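Minutes - working group on machines for household chores, Storstead office
December, start at 14:10
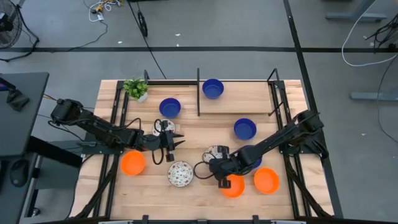 Present: Arne Wiegand (chair), Natália Bragança, Fergal Kinsella, Kathleen Ó Ceallaigh (minutes). Excused: Gearóid Ní Chonaill.

1. Minutes of the last meeting were accepted with one correction: the Firkus quote is without delivery.

2. Table clearing. Natália reported on bowls and plates with two arms. She considers a single bowl on a free spot a solved task. Plates are harder, the rim is low and the fingers must come in from the side. When the arms work close together, one of them often waits for the other. Fergal asked if a canteen could use this today. Natália answered no - a person is still much faster, and somebody must stay near.

3. Laundry. Monum offers a folding test of up to 4 weeks. Arne is in favor. Kathleen finds it too early and wants to finish the dishes first. No decision was taken.

4. Shop floor. Cullinane asks again about shelf filling. Fergal will tell them that we can show sorting of equal boxes, but mixed goods not yet.

Tasks: Natália writes 2 pages about plates. Fergal calls Cullinane. Arne asks Monum for the price.

Meeting closed at 15:25.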